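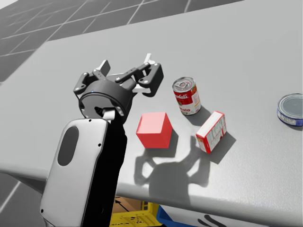

모서리가 둥근 밝은 회색 작업대와 어두운 타일 바닥

작업실 안전 점검표와 의견 (Patbridge 2층)
2024년 4월 8일 | 글 Vinh Trịnh
읽는 시간 3분

점검은 Romain Aubert 씨와 같이 했습니다. 판정은 양호, 주의, 불량으로 적습니다. 제 한국어 표현이 어색한 곳이 있으면 의견란에 고쳐 주시기 바랍니다.

1. 출입구와 통로
비상구 앞 물건: 양호
통로 폭 800mm 이상: 주의
의견: 창고 쪽 통로에 종이 상자가 쌓여 있어서 한 곳이 좁습니다. 상자는 Doãn 납품분이라고 들었습니다. 이번 주 안에 선반으로 옮겨 주십시오.

2. 바닥
미끄러움: 양호
타일 들뜸, 깨짐: 주의
의견: 세면대 옆 타일 한 장을 밟으면 소리가 납니다. 아직 깨지지 않았지만 다음 점검에서 다시 확인하겠습니다.

3. 작업대와 의자
흔들림: 양호
모서리 상태: 양호
의자 바퀴: 불량
의견: 바퀴가 잘 돌지 않는 의자에 빨간 끈을 묶어 두었습니다. 수리할 때까지 앉지 마십시오.

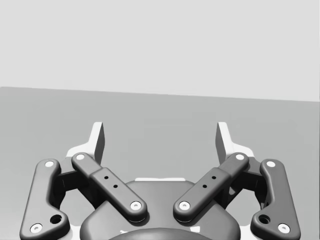
회색 상판과 그 뒤의 밝은 회색 벽

4. 전기
멀티탭 용량 표시: 양호
전선 피복: 주의
누전차단기 시험 버튼: 양호
의견: 전기 주전자와 온풍기를 한 멀티탭에 꽂은 것을 보았습니다. 온풍기만 거의 2000W입니다. 온풍기는 벽 콘센트에 직접 꽂아야 합니다. 피복이 눌린 연장선은 제가 빼서 사무실에 맡겼습니다.

5. 소화기와 구급함
소화기 압력: 양호
소화기 위치 표지: 불량
구급함 내용물: 주의
의견: 표지가 떨어져 있습니다. 새 표지는 Sesano에 주문했고 아직 도착하지 않았습니다. 소독액 500ml 한 병은 사용 기한이 지나서 버렸습니다. 반창고도 조금 남았습니다.

6. 조명과 환기
비상등: 양호
환풍기 소음: 주의
의견: Romain 씨는 소음이 지난번과 같다고 하셨고, 저는 조금 커졌다고 느꼈습니다. 두 의견을 다 적어 둡니다. 필터 청소는 4월 중에 합니다.

7. 지난 점검에서 남은 사항
17번 사물함 문: 양호, 경첩을 교체했습니다.
Monus 세제 보관: 주의
의견: 세제 통에 이름표가 없습니다. 음료수 병에 나누어 담는 것은 절대로 하지 마십시오. 원래 통에 그대로 두고 뚜껑을 닫아 주십시오.

불량 항목은 담당자가 고친 다음에 날짜와 서명을 적습니다. 주의 항목은 서명이 없어도 되지만, 조치한 내용은 한 줄로 써 주십시오.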